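Halline Home Help Desk
Ticket 746: Front loader, musty smell and gray smears on the door seal
Opened April 2023
Status: waiting on customer

Hello, and thank you in advance to whoever picks this up! I wrote to you last September about a dripping hose and you were so patient with me that I'm back with another one. The trouble this time is our washing machine, a white front loader in the laundry corner at our place in Flillby. For a few weeks now the towels have been coming out with a sour smell, the kind you only notice once you've buried your face in one, and there are gray smears on anything light that ends up near the rubber.

I've gone on using it in the meantime (we're a towel-heavy household, I'm afraid), mostly short washes on the cool setting because that's what fits into the day. I use the Soriano liquid, a full cap, plus softener. The machine doesn't leak, it spins fine, and it shows no error code. I've tried an empty hot wash and I've wiped the door glass, and both times the smell was back within two or three loads.

I do leave the door standing open when I'm working in there, and the tray goes on the floor under it so the clean things have somewhere to land.
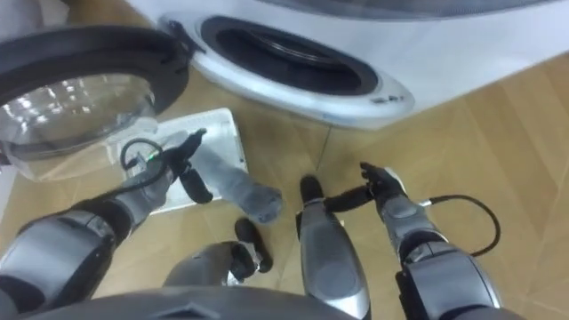
Door open, white tray on the floor, gray cloth hanging over its rim.

What I'd like to know is whether the gasket needs replacing or whether it can be cleaned. I found a part online, number 221, but the listing was vague about which models it fits and I'd hate to order the wrong one and then have to wrestle it back into its box. I should add that I'm not shy about getting down on my knees with a flashlight, so if there's something to look for, just tell me where.

Update from customer

Well, I had a proper look this morning. I pulled back the fold at the bottom of the rubber and found a hair tie, a good deal of gray fluff and a sort of slime I won't go on about. It came away on an old washcloth with warm water and a drop of dish soap. I went all the way around twice. The rubber underneath isn't torn anywhere that I can feel, though there's some dark speckling low down that won't budge. I also opened the little filter flap, with a baking pan under it, and got out a coin and more fluff.

While I was at it I cleared the floor on that side and moved the rest of the laundry bits together, so there's room to get at things if you tell me to pull the machine forward. The basket with the holes in its sides has the white lidded container in it now, and I can carry the whole lot off in one go.

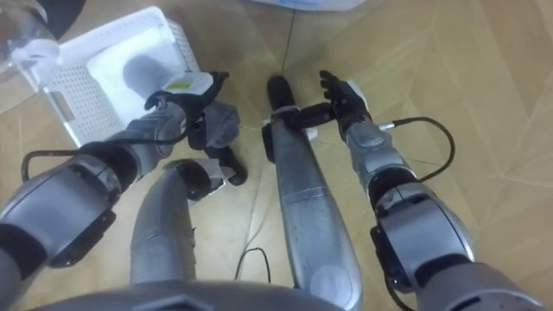 Reply from Cudavholm: Thank you for such a thorough write-up, and please hold off on ordering that gasket. If the rubber isn't torn and you have no leak, cleaning is the right road. Cut the detergent to half a cap and skip the softener for now, as both leave a film that feeds the smell. Run the hottest cotton program empty, then wash your towels warm for the next 2 weeks and dry the fold with a cloth after the last load of the day. The speckling is staining and may never fade completely. Does the detergent drawer lift out on yours? It often hides the same slime.

Customer: It does lift out, and oh dear. It's soaking in the sink now. I'll run the hot program tonight and write again once I've done a few loads of towels.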